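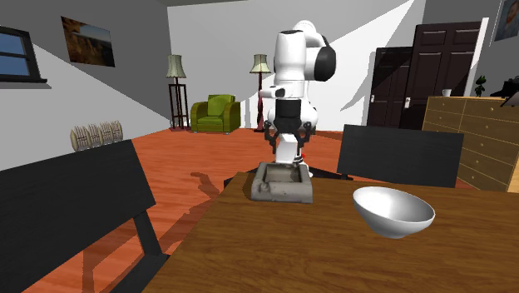

Hens and chicks in really shallow trays: how low can you go?

Small Space Growers > Succulents and Alpines

mossyboots
Okay, I have fallen hard for this. I went to the Korkham plant sale for tomato starts and came home with 3 little hens and chicks and a head full of plans. There was a whole bench of them in shallow gray trays with thick walls and hardly any depth, and the colors! Wine red, silver, one like the inside of a lime. I want a row of trays like that along my back steps. What's the shallowest you've gone, and what do you fill them with? I'm in Dirkaddale so we get real winters and a lot of spring mud.

gritlady
Welcome to the madness! Two inches is fine if it drains. I use half potting soil and half grit, the Ó Briain kind in the green bag, and I top it with more grit right up under the leaves. Mine have sat out in snow for years and come up fatter every spring. You do have to drill holes. A tray with a closed bottom is a birdbath.

porchpicker
Going to disagree on the two inches. I lost most of a tray at that depth in one hot August while I was away for a week. They'll live, sure, but they stay tiny and the chicks don't root. Four inches or don't bother.

gritlady
Was it on a south wall? Mine get shade from lunch on. I really think that's the difference and not the depth. They grow on roof tiles, for goodness' sake.

porchpicker
South wall, yes, over concrete. Fair point. I still like four.

tansy_and_rue
I'm with gritlady. I bought 89 mixed offsets from Jukcombe last October (they do a box of odds and ends, no labels, very cheap) and stuck them in everything I had: old baking pans, a roof tile, a cracked soap dish. Nearly 100 in there now counting the new babies, and the shallow ones have the best color by a mile. The deep pots are bigger but so green. I love going out with my coffee at 7 to see who has blushed overnight.

mossyboots
A box of no-names sounds like my idea of heaven. Do they fight if you crowd them?

tansy_and_rue
They shove a bit. I pull the bullies in spring and give them away. Leave a finger's width between them and they'll close the gap by the end of summer.
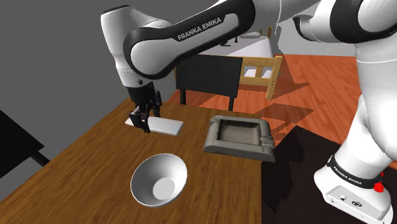

Re: Hens and chicks in really shallow trays (page 2)

dalebottom
Can I put in a word for making your own? Cement, peat and perlite, 3 parts of each of the fluffy stuff to two of cement, packed around a smaller box. Poke drain holes with a dowel while it's soft. Mine are lumpy as anything and I adore them.

gritlady
Yes to this, but soak them and leave them out in the rain for a few weeks before you plant! Fresh cement is rough on roots.

porchpicker
I've never waited and never had trouble. These things grow in old mortar.

gritlady
You and I are never going to agree on anything, are we :)

mossyboots
I'm making one four inches deep and one two inches deep so you can both be right. Mixing on Tuesday if it stays dry. Does anyone have a trick for getting the inside box out afterward?

dalebottom
Wrap it in a trash bag first and wiggle. If it sticks, cut the box up from the inside, it's only cardboard.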